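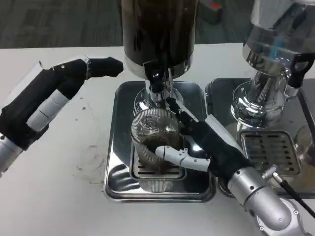
Left-hand dispenser, cup on the grate, right hand at the spout.

Workshop notebook, Fendville site
December 2021
Subject: Drinks service task, bimanual platform (Oso)

Purpose of the entry. The group has been asked by Simard to give a written view on whether Oso could be assigned routine kitchenette duties in the new building. The duties listed in the request are drawing a drink, moving the cup to a waiting position, clearing used cups and wiping down. This entry deals with the first two. Clearing will be written up separately, and wiping has not been attempted with the present gloves.

Set-up. Two stainless-steel dispensers with lever spouts, each on its own drip tray, placed side by side on the white table. The left one holds the dark drink. Trays are to be kept square to the table edge. The June entries were made with a single dispenser and should not be compared directly with these ones, as the second tray takes up much of the room in which the right forearm used to turn.

Method. The right hand takes the cup round its side, sets it on the grate under the spout and keeps hold of it. The index finger of the same hand is then free to go to the lever. The left hand stays clear over the open part of the table until it is wanted. Raju proposed this one-handed arrangement in place of the earlier plan, in which the left hand worked the lever and the two forearms were inclined to foul each other over the tray. I was doubtful at the time and have changed my mind. It is how a person does it at a function with a plate in the other hand.

The fabric gloves remain on for all drinks work. They improve the grip on ribbed cups considerably. They also make the fingertips fatter, and the tip of the index finger has to come at the lever squarely or it slides off to one side.

Results to date. 121 attempts have been logged under the present arrangement. An attempt is entered as complete only if the cup is filled to the mark and released upright on the table without help. On that definition 39 were complete. The remainder are mostly stops called by the operator, and the log should be read with that in mind: a cautious operator makes the machine look worse than it is. The commonest reason given is "lever not reached". The next is overfilling, where the finger was slow to come away.

On the question put by Simard, my present answer is that the machine can draw a drink but cannot yet be said to serve one. The distinction matters for the request. A person filling a cup watches the level, listens, shifts the cup a little and lets go of the lever early, all without thinking about it. Our sequence handles the reach and the grip respectably and has very little to say about the level. A dark drink in a clear cup ought to be the easy case. The pale one in the other dispenser will be harder.
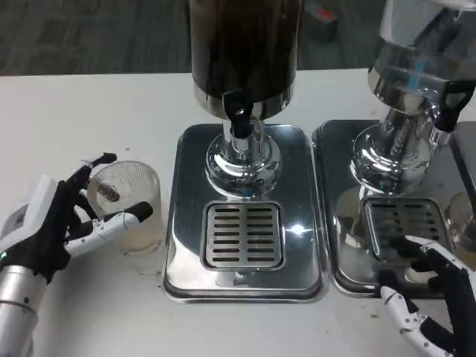

Photograph: Zahira Yeoh, Fendville workshop

Placement beside the tray. The waiting position is the bare table immediately left of the left-hand tray. The left hand attends to the cup there, with the thumb across the front and the index finger up near the rim, while the right hand is over at the second tray. I would like this position moved further out. The fingers need space on both sides of the cup, and the raised rim of the tray limits them on one side.

Marks and spots on the table. The white surface shows every one, and there are smudges and specks on the left half where the cups are put down. Staff in a kitchenette would wipe these in passing. Any costing of the machine's time that leaves this out will be too kind to the machine — I have said so in my note to Simard.

Cost. The quotation for a second set of gloves, spare fingertips and a replacement cable for the right arm comes to $3,594. I have not approved it. The cable connector on the side of the right forearm should be checked first for strain, as the run goes off to the right and is drawn along each time the arm reaches across.

Actions
Raju to add a level check to the sequence before any further attempts are logged.
Waiting position to be moved outward and the new spot marked with tape.
Lever approach to be re-taught for both dispensers, gloves on.
6 complete attempts in a row, one operator, before the clearing task is started.
Cups to be rinsed and the trays emptied by whoever closes the session. Please initial the sheet by the sink.

Z. Yeoh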